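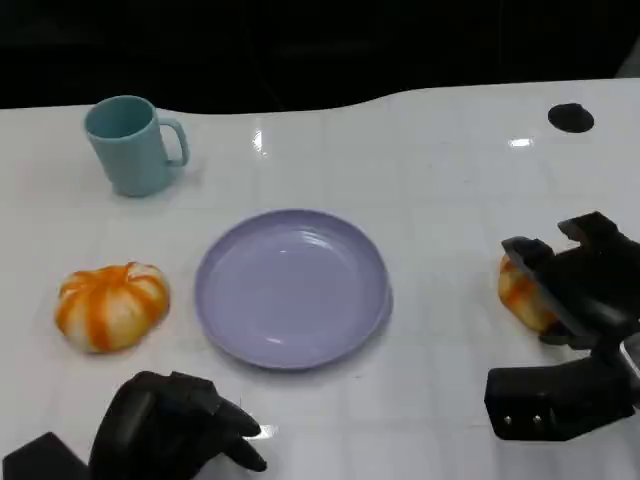
Why does a glazed mug feel smooth while a plain clay flowerpot feels rough?

A glaze is a thin skin of glass melted onto the clay in the kiln. It fills the tiny pits in the surface and sets hard, so your finger slides over glass. On the flowerpot there is no such skin and you touch the baked clay itself, grains and all.

Learning > Materials Around Us > Part 2: Fired Earth > Chapter 4

Chapter 4: Glass on Clay

Last updated: August

Filed under: Ceramics, Heat and change, Lower secondary

Pick up the nearest cup and turn it over. There is a good chance you will find a ring on the bottom that feels different from the rest, a bit gritty and usually paler. Potters call it the foot ring, and it's my favourite part of any pot! Run your thumb from the ring up on to the wall of the cup and you cross the border between two materials: clay body on one side, glass on the other. This whole chapter takes place on that border.

You met clay in Chapter 3 as a mud made of flat, slippery particles, and you saw what happens when it is heated past the point of no return (at some 602 degrees Celsius, in the test kiln at the Illero workshop, the water locked inside the particles was well on its way out and the clay could never be turned back to mud). Fired clay is strong, but if the firing is a gentle one it stays full of tiny holes. Pour water into an unglazed flowerpot with its drainage hole plugged, leave it overnight, and the outside will feel damp by morning. That is lovely for a geranium and hopeless for soup.

People solved the soup problem in several ways. Some rubbed the pot with a smooth stone before firing, which squashes the surface flat and gives a soft shine. Some smeared the hot pot with resin or milk. The best answer, though, was to cover the pot in glass, and it is a marvellous piece of thinking when you consider how hot a kiln has to be before anything like glass will form.

What goes into a glaze

Every glaze needs something to make the glass, and that is nearly always silica, the stuff of ordinary sand. Silica on its own melts at a temperature most kilns never reach, and most pots would slump into a puddle long before it did. So the potter adds a flux, a material that helps the silica melt sooner. Wood ash works, and so do chalk and several other minerals. A glaze made of only these two would be runny and would slide down the pot on to the kiln shelf, so there is a third ingredient, alumina, to keep it stiff. Clay contains plenty of alumina, so a spoonful of clay goes into the bucket too.

Colour comes last and in surprisingly small amounts. A pinch of cobalt gives blue. Iron gives honey, brown, green or nearly black depending on how much there is and how much air gets into the kiln. Copper is the real show-off: green in a kiln with plenty of air, and deep red in a smoky one. The same bucket of glaze can give you two pots that look like strangers to each other.

The raw glaze looks nothing like the finished thing, by the way. It is a chalky soup, often grey or pink, and you have to trust your notes. The Skillow glaze book, which we will borrow from several times in this part, lists 372 recipes, and a good many of them look exactly alike in the bucket.

When glass and clay disagree

Nearly everything shrinks as it cools, and glass and clay do not always shrink by the same amount. If the glaze shrinks more than the pot, it is stretched tight and splits into a net of fine cracks. This is called crazing. On an everyday plate it is a fault, as food and water can work their way in. On a vase it can be beautiful, and some potters rub ink into the cracks to show them off.

If the glaze shrinks less than the pot, it is squeezed instead. A little squeezing is good and makes the pot stronger. Too much and the glaze pops off at the rims and handles in sharp slivers, a fault known as shivering. The Nalent tiles at the end of this chapter show both faults on the same clay, with only the amount of silica changed.

Before you read on

Find 2 pieces of pottery at home, one shiny and one dull. Put a single drop of water on an unglazed part of each, the foot ring if there is one, and watch for a few minutes. Does the drop sit there or sink in? Write down what you see and keep it for section 4.2, where we look at stoneware and porcelain, whose bodies are fired so hot that they hold water without any glaze at all.

Section 4.1 begins with ash. At the Kiiskinen kiln the first glazes were accidents: ash blew through with the flames, landed on the shoulders of the jars and melted there into green, glassy drips.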